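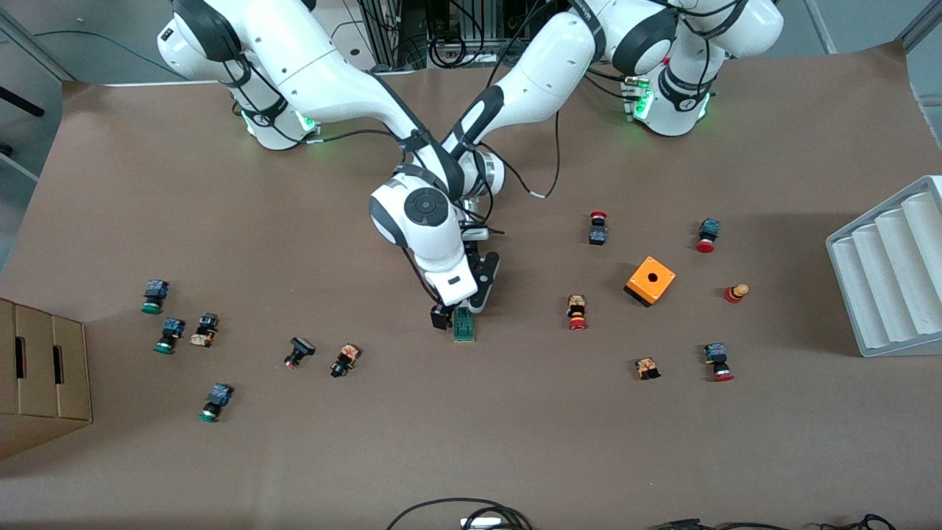 Rovirero: Habe ich eine Folge verpasst oder fehlt da wirklich was?

sofakante, April 2018
2 Antworten · 2.000 Aufrufe

Hallo zusammen,

ich schaue Rovirero von Anfang an, also mehr als 500 Folgen, und dachte eigentlich, mich bringt nichts mehr aus dem Tritt. Im Februar war ich dann im Urlaub und habe danach brav bei Gustum nachgeholt. Jetzt komme ich aber nicht mehr mit.

Am Ende der einen Folge sitzt die Gräfin noch in Untersuchungshaft, weil sie angeblich das Hotel Fuchs angezündet hat. Cliffhanger, Tränen, Klaviermusik. In der nächsten Folge steht sie auf Gut Flarent im Gewächshaus, schneidet Rosen und streitet mit ihrer Schwester über die Sitzordnung bei der Hochzeit. Kein Anwalt, kein Freispruch, nicht mal eine andere Frisur. Die Zusammenfassung am Anfang zeigt auch nur den Verwalter beim Grübeln, und der grübelt immer.

Fehlt da bei Gustum eine Folge, oder ist das so gewollt? Und wer hat denn nun das Hotel angezündet? Spoiler sind mir recht, ich bin über das Alter hinaus, in dem man sich auf Enthüllungen freut.

Danke schon mal!

7 Kommentare

untertitel_an

Da fehlt was, du bist nicht verrückt. Im Fernsehen lief an einem Feiertag eine Doppelfolge, und bei Gustum steht davon nur die zweite Hälfte in der normalen Liste. Die erste findest du unter »Extras«, zwischen den Interviews und dem Rezept für den Hochzeitskuchen. Warum, weiß vermutlich nur Gustum. Wenn du die App auf dem Fernseher benutzt, sind die Extras ganz ausgeblendet, dann musst du über den Browser gehen.

Inhaltlich: Der Gärtner von Gut Flarent taucht mit einer Quittung von der Tankstelle auf. Die Gräfin war zur Tatzeit also tanken und kann nicht gezündelt haben. Dass sie in derselben Nacht laut Folge davor keinen Führerschein mehr hatte, ist den Autoren entfallen, dem Haftrichter auch. Sie wird noch vor der Werbung entlassen.

Der Brandstifter ist nach jetzigem Stand der Hotelbesitzer selbst, wegen der Versicherung. Es gibt eine Szene, in der er nachts einen Koffer vergräbt und dabei ungefähr so unauffällig ist wie ein Blasorchester. Ich würde trotzdem nicht drauf wetten – beim vergifteten Likör war es am Ende auch der Zwilling.

Die Frisur bleibt übrigens bis zur Hochzeit so.

Hilfreich (41) · 3 Kommentare

knabberzeug

Hab die Folge auch nicht gesehen und nichts vermisst. Bei uns läuft das beim Bügeln. Glaube aber, die Schwester wars, die guckt immer so. Wird die Hochzeit eigentlich wieder abgesagt?

Hilfreich (2)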